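Module 4: Household Goods in Small Museum Collections
Handout 2: Accessioning, numbering and storing everyday objects
Brukbridge College, Certificate in Collections Care

1. Scope of this handout

This handout supports the second lecture of the module. It deals with objects made for ordinary domestic use within living memory: crockery, stationery, packaging, small electrical goods and similar items. It should be read before the practical session in June. Students who missed the first lecture should also read Handout 1, which sets out the difference between a loan, a gift and a purchase.

2. Why everyday objects are difficult

Everyday objects usually reach a museum in quantity and with little paperwork. A donor clearing a house may offer several boxes at once, and staff may feel unable to refuse part of the offer. The result is a backlog. The teaching collection at Londham, used throughout this module, holds 3,000 objects, of which 776 had no entry in the register when the last audit was made. Most of these were domestic items received before the present collecting policy was adopted.

A second difficulty is that such objects look familiar. Cataloguers tend to write very short entries for things they use themselves. An entry reading "bowl, green" may seem enough on the day it is written, but it will not separate one green bowl from another once the two are stored together. The minimum entry for this course consists of object name, material (if known), colour, greatest dimension, condition and location. Where the material is not known, the field should read "not determined". Students must not guess.

3. Grouping mixed material

Mixed groups should be kept together until every item has been given a temporary number. Sorting by type before numbering is the most common cause of lost provenance. Once numbers have been assigned, the group may be divided for storage.

Small household items on a wooden tabletop:
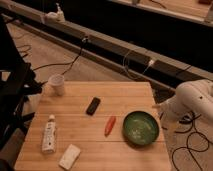
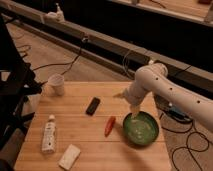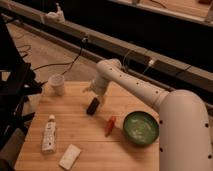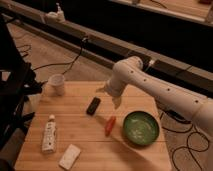
Temporary numbers are written on tie-on labels in pencil. Adhesive labels are not to be used on any object, including objects of low value. Where a label cannot be tied, the item is placed in a clear bag or tray and the label is placed beside it. The number must also be entered in the day book before the next item is handled.

4. The Kazlauskienė scheme

The course uses the Kazlauskienė scheme for permanent numbers. The number has three parts: the year of receipt, the group and the item within the group. A full stop separates each part. Objects with detachable parts, such as a pen and its cap or a teapot and its lid, take one item number followed by a lower-case letter for each part. Pairs are treated as two parts of one object. Sets are treated as separate objects within one group.

Numbers are never reused. If an object is disposed of, its number stays in the register with a note of the date and the authority for disposal. If two objects are found to have the same number, neither should be altered on the spot. Instead, both are reported to the registrar, who will check the day book and issue a correction.

5. Paper and plastics

Paper and card goods made for short use are among the least stable items in a domestic collection. Many have a thin coating which may yellow or lift. They should be stored upright in shallow boxes, without stacking, and padded with acid-free tissue.

Plastics require separate storage. Some release vapours that affect metal and paper kept nearby. Students should note any smell, stickiness, powder or change in shape when an item is first examined, and repeat the check each year. Batteries must be removed from electrical goods before storage and the removal recorded.

Marker pens and other items containing ink are bagged singly. They are kept flat, with the cap on where a cap survives, and never in the same tray as textiles.

6. Limits on intake

Londham's collecting policy allows the domestic store to hold no more than 900 boxes. Before accepting a new gift, the registrar checks three points: whether a like object is already held, whether the history of the object is known, and whether there is shelf space for it. A gift that fails on the first two points is normally declined. A model letter of refusal is given in Appendix B of the module guide.

7. Preparation for the practical session

Students should bring a soft pencil, a tape measure marked in millimetres and a copy of this handout. Ink pens are not permitted in the store. Each student will be given a tray of unnumbered items and will complete one catalogue entry for each, using the minimum fields listed in section 2. Entries are to be handed in by 4 pm. Late work will be marked under the usual college rules.

Further reading is listed on the module page.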